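Print this page
E-mail this page

Waste Sorting in the Jandeck Halls of Residence
Student project report, Environmental Studies, second year
July 8, 2019

1. Background

Jandeck has 697 student rooms on two sites, Kan and Durusness. Recycling is collected from the shared kitchens, but most rooms have only one small bin and everything goes into it. We wanted to find out how much recyclable material ends up in general waste, and what residents think about the present system.

2. Method

The work was carried out in April. We put a paper questionnaire under every door and asked for it back within a week. Questions covered where people eat, how often they empty their bin and whether they know what the kitchen containers are for. We also sorted 49 bags of general waste, taken from both sites on collection mornings. Items were counted by type and not weighed, as the scales we had booked were not available.

3. Results

The bags held 1028 items that could have been recycled. Drinks cans and plastic bottles were the largest group, followed by card packaging. Glass was rare. Food waste had spoiled a lot of the paper, and we left this out of the count.

Answers to the questionnaire were mixed. Many residents at Durusness said the kitchen containers were full by the weekend. At Kan the main complaint was the labels — several people did not know that cans and plastic could go in together. Residents who ate in their rooms were more likely to say they used one bin for everything.

A crushed Pepsi can lies at the bottom of a round wastebasket, with other rubbish.

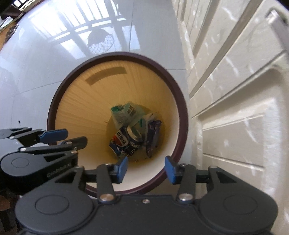 4. Recommendations

New labels should be put on all kitchen containers before the autumn intake. Durusness needs a second collection each week. We would also like the halls to try the Flusow stacking bin in one corridor, using the 500 pounds left in the green fund — this would cover the bins but not the liners.

5. Limits of the study

One month is a short period, and part of it fell in the holidays. Bags from the ground floor at Kan were collected early on one morning and could not be included.

E-mail this page to a friend
Printer-friendly version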